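Relcombe workshop posts simulation stage of two-arm button rig, with caveats

RELCOMBE, 23 April 2020 - Dorar, the home-build group that works out of the Relcombe shared workshop, today released the simulation stage of its two-arm button presser. The group makes no claim that the machine is ready for anyone's garage.

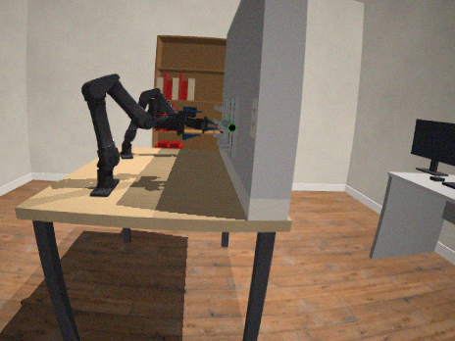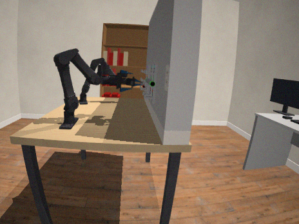
Two arms on a table beside a control panel, in the simulated room.

The project, called Pradton, began in March as an argument over whether hobby arms can work a panel of switches made for human fingers. Several members thought they could. Dorar as a group is still not convinced, and this release is partly meant to cool down the claims that have been passed around on builder forums.

"A simulator forgives a lot," the group said in a statement. "Tables don't wobble unless you tell them to. Screws don't back out. We've all seen the slick home robot clip that never gets followed by a second one, and we would like to see a few more second ones before we believe any of it, ours included."

Members ran 1000 simulated attempts at the panel. Dorar is not publishing a success rate, as the scoring rules were changed 3 times along the way and the early runs can't fairly be compared with the later ones. A fresh set, scored under one fixed rule, will come first.

A bench version is to follow. The group has set aside 30 evenings for it and expects to overrun. Gündoğdu, a small parts shop that supplies the workshop, has agreed to sell the group brackets and bearings at cost. It has no say in the results.

Dorar also questions whether two arms are needed at all. One arm would be cheaper, easier to wire and less likely to hit its neighbor. The single-arm test will use the same panel and the same rule, and if it does as well, the second arm comes off the plan.

The room model and a 16-page build log can be had on request at the Relcombe workshop desk. Builders who find mistakes in the log are asked to send them in, with the page number.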